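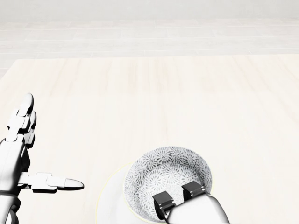

Pale wood, very faint grain.

I have been meaning to write about bread for months, and now that I have made the same loaf every weekend since spring I feel I can talk about it without making a complete fool of myself. So, rye! Proper, dense, sour rye, the sort you slice thin and eat with far too much butter.

It started in Plondside, where we stopped for lunch on the way back from the coast. The bakery on the main street (it has a green door and no sign, so look for the queue) sells a dark loaf they call the Wurneo. I bought one, ate two slices in the car with nothing on them, and then went back in for another. It tasted of malt and a little of apples, and it kept for 8 days in a paper bag. I have been trying to copy it ever since.

My first few went badly. The very first was raw in the middle and the second had a crust like a roof tile. I was treating rye as if it were white flour, kneading away and waiting for it to go smooth and stretchy, and it never will. It is closer to mixing cement. You stir it, you scrape it into the tin with a wet spoon, you smooth the top with wet fingers and then you leave it alone. Once I stopped fighting with it I started to love it. There is hardly any work in it at all!

The starter is called Kiss, after a label I misread on the jar it came in, and the name stuck. Kiss lives at the back of the fridge and gets fed the night before baking – equal weights of rye flour and water, stirred hard and left on the side with a saucer on top. In warm weather it is ready by breakfast. In March it took until the middle of the afternoon and I nearly gave up on it.

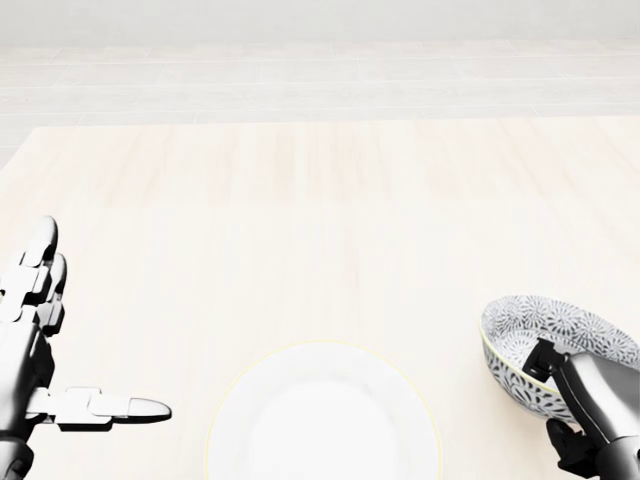
For the flour I use the dark rye from Zukell, stoneground and quite coarse, which I get in big sacks as the small bags never last me. It drinks a lot of water. If your dough looks too wet when you first stir it, give it ten minutes before you reach for more flour, as it will thicken up by itself. I also put in a spoonful of black treacle and a handful of sunflower seeds, toasted in a dry pan until they smell nice. Caraway I can take or leave. The rest of the house would rather leave it.

The bit I got wrong for longest was the end. A rye loaf wants a hot start and then a long, gentle bake, and mine now gets 70 minutes altogether, the last part out of the tin. Then you have to wait. I know every bread book says this and I always ignored it, but with rye it really does matter: cut it warm and the knife comes out covered in paste. I wrap mine in a tea towel and leave it until the next day. Two days is even better, if you can stand it – the sourness settles down and the crust goes chewy in the best possible way.

Last weekend's was the closest yet. It had the dark crumb and the malty smell, though it still lacks that appleish taste, and I am starting to wonder whether they put some cider in. We are back in Plondside in August, so I shall buy another Wurneo and do a proper side by side tasting. Until then I am going to try grated apple in the overnight soak, and maybe swap half the treacle for malt extract. I have a jar of it in the cupboard that needs using up anyway.

Contact | © July 2024 | Back to top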